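Do outlines on a board really keep you tidy?

I have a drawer full of organizing products that were going to change my life. Foam cutouts for the wrenches. A magnetic strip. A label maker I have used 11 times, mostly on the box the label maker came in. So when people tell me that the answer to small parts is a board with a drawn outline for every piece, I get the same feeling I get when somebody recommends a morning routine.

The idea is old, of course. My high school shop had it on the wall, a painted shadow behind every hammer. By spring there were plenty of shadows and not many hammers. The paint told you exactly what had been stolen and did nothing to bring it back.

Lately the same thing has moved from the wall to the tabletop. You get a flat white board, some raised plates with holes, some printed shapes, and a handful of pegs and gears that each belong in one spot. Clolto sells them, Ploter sells them, and Trinine has a version with a carrying case that costs more than my vise. The sales pages all say the board "teaches order." I doubt it. I think it teaches you where one peg goes on one board.
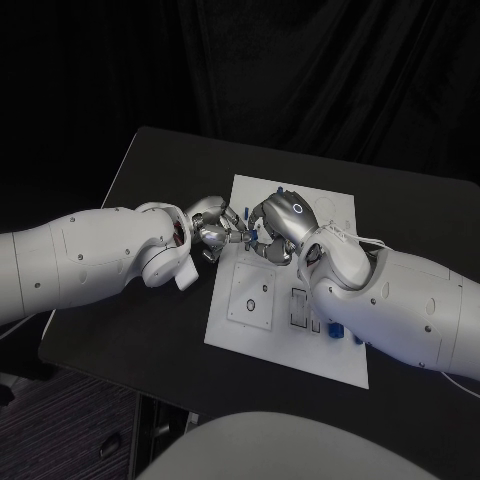

I will admit I've changed my mind on one part, and that is the color. I used to think blue on white was a styling choice, the kind of thing that makes a product look clean in a catalog. Then I spent most of an evening on my hands and knees after a bag of clear spacers from Marchuk split open over a tan carpet. I found the last of them in July, with my foot. Blue parts would have saved me the trouble, and if I ever buy a board like this it will be for that reason and no other.

The background matters just as much. White board, black table, blue parts, and you can see what you have in a second. My own bench is covered in a sort of speckled brown stuff that could hide a sandwich.
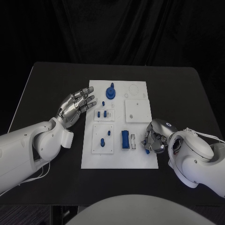
Blue gear with its post near the top, small peg below it, and empty circles waiting on the right.

What bothers me is the outlines that are only drawn. A hole is a commitment. You put the peg in and you can bump the table and go get coffee. A circle on a flat surface is more of a suggestion, and I've owned enough drawer liners with little printed spoons on them to know how long a suggestion lasts in my house. Three days, and then the can opener moves in.

So if I were laying one out, I'd want a real hole or slot for every single thing, even if the board came out thicker and uglier. The makers will tell you the printed ones keep the cost down. Fine, but then don't charge me as if they were holes.

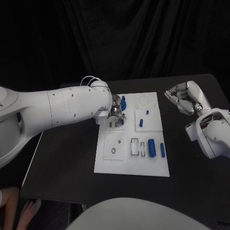

Two slots side by side in the low plate on the left, and the raised plate on the right with its pair of pegs.

The other complaint is size. Pegs that differ a lot are easy. Pegs that differ a little are where the swearing starts, and most of these boards have both. I have watched grown adults at a parts bench try a thick peg in a thin hole, turn it over, and try it again -- as if the other end might have a different opinion. I have done it too. A line around the hole doesn't help much when you're comparing it to something in your fingers, at an angle, with bad light over your shoulder.

One forum post I read claimed its author had sorted 2,785 pieces of hardware with a homemade board and never misplaced one. I don't believe that person has ever owned a cat.

Still, I keep coming back to the plates. Small square ones, set apart from each other, so each group of parts has its own little yard. That part I like. My current system is 5 jam jars and one of them is labeled "other," and "other" is winning.

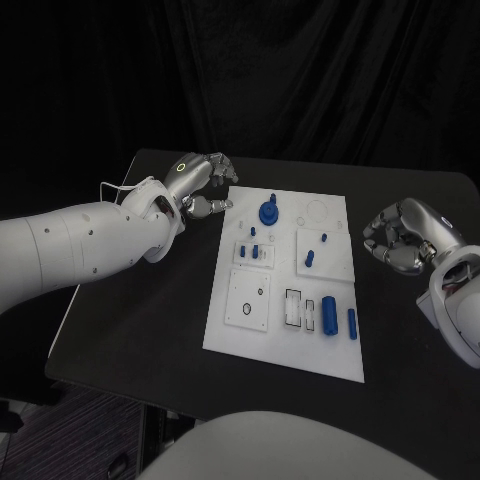 Gear up top, a small blue peg just below it, and a tiny translucent one that is hard to find against the white.

Which brings me to clear pegs. Who is asking for these? You go to all the trouble of a white board and strong blue parts, and then you add one piece that disappears the moment you look away from it. See my earlier remarks about carpet.

I haven't bought one. I did cut a scrap of white shelf board to size last weekend and put it on the bench with some painter's tape circles on it, to see if I'd use them. So far there's a screwdriver lying across two of the circles and a coffee ring that makes a pretty good third. I'll give it until the end of the month and then drill some holes.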